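商店街の共同台所「シルティス」が再開 552人の署名が後押し、粉ものの教室も復活へ

長く休んでいたギンドビルの共同台所「シルティス」が、9月に入って再び扉を開けました。駅から坂を下り、古い時計店の角を曲がったところにある小さな建物で、かつてはパン作りや漬物、保存食の教室でにぎわった場所です。閉まっている間も、通りがかりに窓をのぞいていく人が絶えなかったと、近所の方々は口をそろえます。
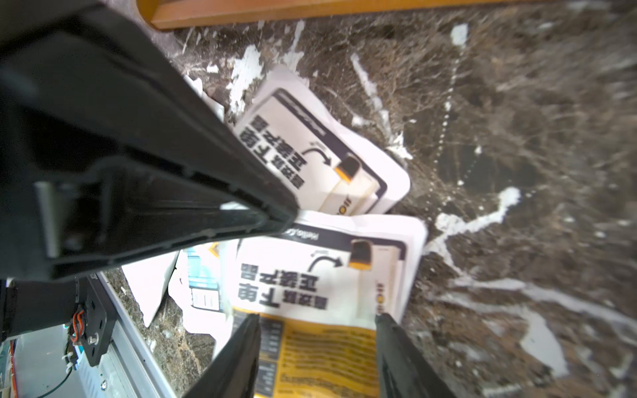 ギンドビル、2026年9月1日

朝の開所は10時の予定でしたが、9時半を過ぎたころにはもう入り口の前に列ができ、手製のジャムの瓶を抱えた人、孫の手を引いた人、仕事に行く前にひと目だけ、と自転車を止めた人まで、顔ぶれはさまざまでした。鍵を開けたのは、運営を引き継いだエシ・イッサハクさんです。開けるなり「どうぞどうぞ、話は中でしましょう」と手招きしたので、用意していたはずのあいさつは、お茶が全員に行き渡ってからになりました。

シルティスはもともと、製粉会社デレントが社員食堂として使っていた建物です。会社が郊外へ移ったあと、町の人が時間単位で借りられる台所に生まれ変わり、焼き菓子を売りたいけれど自宅に十分な設備がない、という人たちの足がかりにもなってきました。ところが給排水管の傷みが見つかり、ガスの配管も古くなっていたことから、昨年の12月に休業。取り壊して駐車場にする案も出ていたそうです。

流れが変わったのは春先のことでした。教室の元生徒たちが中心になって存続を求める署名を集め、最終的に552人分が町に届けられました。多くは近隣の住民でしたが、すでに遠くへ引っ越した人が、思い出を便箋にびっしりと書いて郵送してきた例もあったといいます。結婚前に夫婦で通った、ここで覚えた蒸しパンを今も毎週作っている、といった手紙は、いま入り口脇の箱に納められていて、誰でも読むことができます。

改修は地元の工務店チョイが請け負いました。工事は6週間の見込みで始まり、床下の配管をほぼすべて取り替えたため、終わってみれば少し延びて夏の盛りまでかかりました。流しの高さは以前より低めになり、背の低い人や、いすに座ったまま作業をする人にも使いやすくなっています。換気も強くなり、揚げ物をしてもにおいが隣の美容室まで流れなくなったと、これは美容室の側からもたいそう喜ばれているようです。

利用の仕組みも新しくなりました。これまでは電話か、直接足を運んで帳面に名前を書くしかありませんでしたが、今後は町のホームページからも予約できます。とはいえ帳面をなくすつもりはないそうで、エシさんは「あれに書きに来て、そのまま一時間しゃべって帰る方がいらっしゃるんです。それもこの台所の大事な使い方ですから」と笑います。1回の利用は2時間から。朝早い仕込みをしたい人のために、土曜日だけは6時から開ける予定です。

教室のほうは、今月の後半から順に始まります。最初に戻ってくるのは、休業前にいちばん長く続いていた粉もの教室で、講師は以前と同じ高世傑（シージエ・カオ）さん。ねぎを巻き込んで焼く餅や、皮から作る水餃子を教えてきた方で、休みの間は自宅の台所に数人ずつ招いて、細々と続けていたのだそうです。「うちの台所は狭くてね、一人が麺棒を使うと、隣の人はひじを引っ込めなければならない。広い台で思いきり伸ばせるのが、いまは何より楽しみです」と話す声が、部屋の奥まで弾んで聞こえました。

初回の募集にはすでに33人から申し込みがあり、定員を超えたため抽選になります。外れた方には次の回を優先して案内するとのことですので、どうか気を落とさずにお待ちください。このほか、秋には栗の渋皮煮、冬の入り口には白菜の漬け込みの会も計画されていて、内容はまだ固まっていません。こんなことを習いたい、あるいは教えられる、という声も歓迎だそうです。

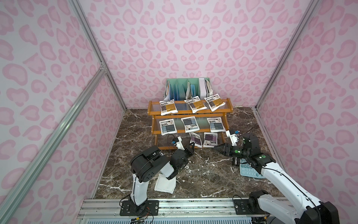

ピンクのヒョウ柄風の壁面と、濃い茶色の大理石模様の床

再開の日には、かつての利用者が持ち寄った焼き菓子や煮物が並び、昼を過ぎても人の出入りが続きました。なかには、最後の教室で借りたままになっていた木べらを返しに来た人もいて、エシさんは「延滞料をいただかなくちゃ」と冗談を言いながら、布巾で丁寧に拭いて引き出しに戻していました。引き出しの中には、先代の運営者が書いた「木のものは奥」という札がそのまま残っています。

午後には高さんが、持参した生地で餅を焼いてふるまいました。焼き上がりを待つ間、子どもたちには生地の切れ端が配られ、動物の形やら、何とも言いがたい形やらが次々にできあがりました。それも一緒に焼いてもらい、紙に包んで大事そうに持ち帰る姿が見られました。

開所時間は平日と日曜が午前10時から午後8時まで、土曜は午前6時から午後8時まで。水曜は休みです。駐車場はありませんので、車の方は駅前をご利用ください。利用料や教室の日程は町のホームページのほか、シルティスの入り口の掲示でも確かめられます。エプロンと手ふきは各自で用意してください。使わなくなった菓子型や蒸し器の寄付も、今月いっぱい受け付けています。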